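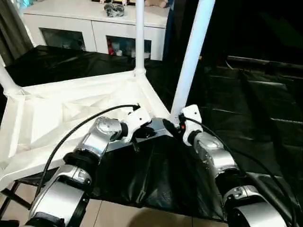 ### 4.2 Attendance and spending at the lantern weekends

The survey covered 12 evenings of the Kirkuma river festival, held each March. Visitors were approached at two points: the footbridge and the Korkel Street gate. Of the 1213 people asked, 488 completed the full form. The rest either declined or answered only the first page, and their replies are left out of the spending figures below.

Most of those who completed the form lived within an hour's drive. Local residents tended to come more than once and to spend little each time, mainly on hot food and parking. Overnight visitors spent more per head, but they were few – 41 in all – and their answers varied widely. Zou found a similar split at the Drastura boat parade, where residents made up the bulk of the crowd on every night except the last.

Weather had a clear effect on the footbridge counts and a weaker one at the gate, where many tickets had been bought in advance. We did not adjust for this. The second weekend also clashed with a home match at Solanki Park, and stallholders reported slower trade until the evening.

Figure 2 shows a white lattice frame on black plastic sheeting, with two jointed arms extended toward it. Questions on lighting and display were asked separately and are reported in Section 4.3.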